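Broresham Makers Help > Student Projects > Data and Training

Fruit sorting project: gripper demos fine on a plain surface, poor on a reflective tray

posted by velludlow_lab, Oct 6, 2026

Our club is doing a fruit handling project for the December showcase. Demos are recorded with hand-held grippers and used to train a small imitation policy. There are two setups. In one, the fruit is laid out on a printed tablecloth in a loose row. In the other, mixed fruit sits in a deep metal tray with a shiny inner surface.

The policy trained on the row data picks well enough for a first pass: 14 successes out of 20 on the bench arm. The policy trained on the tray data gets 3 out of 20. Same number of demos per setup, same people recording, same training script. In the failures the arm either goes to a spot on the tray floor next to the fruit, or it comes in at a low angle and the finger touches the rim first.

What I have checked so far:
Finger opening is logged correctly in both sets.
Time sync between video and finger data is within one frame.
Exposure is on auto. I have not tried locking it.
We have not changed the fruit between sessions, except to replace bananas.

Both setups for reference, tray first and then the row: 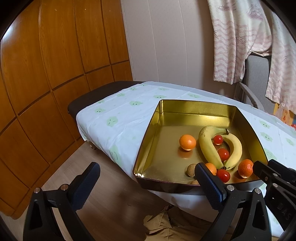
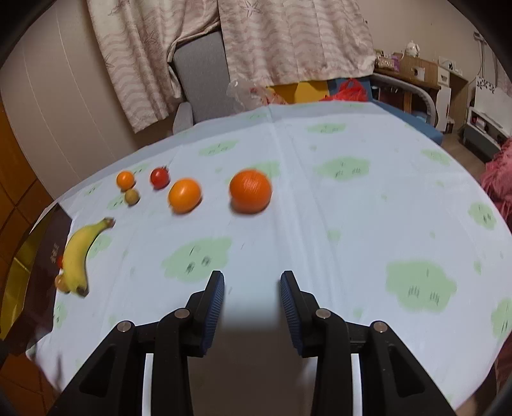
I would like to keep the tray, as the showcase rules give extra points for picking out of a container. Is this a data quantity problem, or should I change how we record?

Boateng_bench

Lock the exposure before you do anything else. With a brassy tray the highlights on the far wall change every time the gripper moves, and auto exposure follows them. The orange standing by itself in your tray shot has a blurred orange reflection on the metal under it. A small policy has no particular reason to prefer the fruit over the reflection, and your "goes to a spot on the tray floor" failures fit that. I would work in this order:

1. Fix exposure and white balance at values where the highlights are not clipped. Write the values down and use them on the arm as well. If the arm camera is still on auto, the fix is only half done.

2. Cover the inside of the tray with a matte liner, record 10 demos, and train on those alone. The result will be bad in absolute terms, but if the arm stops going for the floor you have your answer. Then decide whether the rules allow the liner.

3. Look at approach angle separately. The row has no walls, so a person can come in from any side and it works. In a deep tray the usable range is much narrower, and people recording by hand tend to tilt the wrist without noticing. Plot the wrist pitch at the moment of closing for both sets. If the tray set is widely spread, your rim contacts come from there and more data of the same kind will not help.

On quantity: you may need more for the tray in the end, but I would not record any until 1 and 3 are done. We recorded for nearly two weeks on auto exposure last season and kept none of it.

One more item. Fruit inside the curve of a banana is a different task from fruit in the open. In your tray the two bananas close into a loop with tomatoes inside it. Label those demos as their own group, or leave them out of the first round.

Bullik

just use more demos, we had the same thing and it went away. also try a bigger tray

velludlow_lab

Locked the exposure on both sides and reran the plots. Pitch at closing is tight on the row set and all over the place on the tray set — two separate clusters, which I think are two different people recording. I will write down one approach and have everyone follow it.

Liner is allowed if it does not raise the floor of the container, so I am cutting one from gray felt. To Bullik: how many demos did you end up with, and was your tray reflective?

Bullik

dont remember the number. it was plastic, white

Boateng_bench

A white plastic tray will not give you the reflection problem, so I would not compare the two. For the clusters, try training on one of them alone before you record again. It costs one training run and you already have the data.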